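Paper on the Floor: Kites and Wrapping at the Hekden Street Workshop

8 October 2021

Hello again! I promised a gallery after our last paper afternoon and then sat on it for ages, so my apologies to everyone who has been asking. We've been meeting since July, and this one was all about big sheets: folding them, flattening them, wrapping awkward things in them and generally getting sore knees.

A few notes first for anyone who wants to have a go at home. You need more floor than you think. I cleared my lounge room rug out of the way and still ended up with one corner of the sheet under the couch. Tables are fine for small work, but once the paper is wider than your arms you want to be down on the ground with it, leaning right over, where you can get at all four corners without walking around.

We buy our paper from Prerkeo, who sell it in packs of 12 (the white is my favourite, though the grey is lovely for kites). Their colours do fade a bit if you leave them in the sun, so keep the spares in a cupboard.

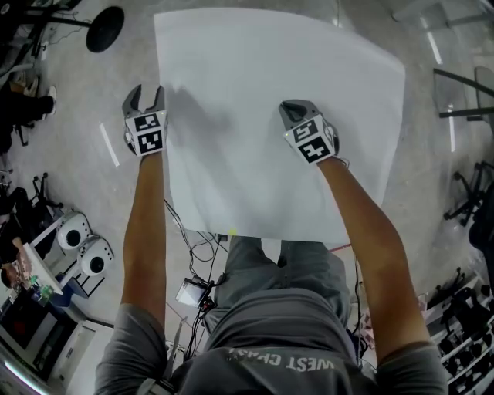
Rumples are the other thing people worry about, and I really wouldn't. A sheet that's been rolled up or squashed in a bag will never lie perfectly flat, and for wrapping you won't notice once it's folded. Start from the middle and press outwards, slowly, and leave your hands on it for a moment before you move along. If you chase every crease to the edge you'll be there until dinner!

For kites I'm fussier. I put mine under a stack of cookbooks for 2 nights, then fold it in half once to find the centre line. The Woldegiorgis pattern wants 3 folds after that, and the last one is a bit of a stinker, so go gently or you'll tear it at the corner like I did.

Next up is paper lanterns, at the Golluder hall this time because it has the bigger floor. There's room for 29 of us, so bring a mate, and wear trousers you don't mind kneeling in. Tea and biscuits are at the back as usual.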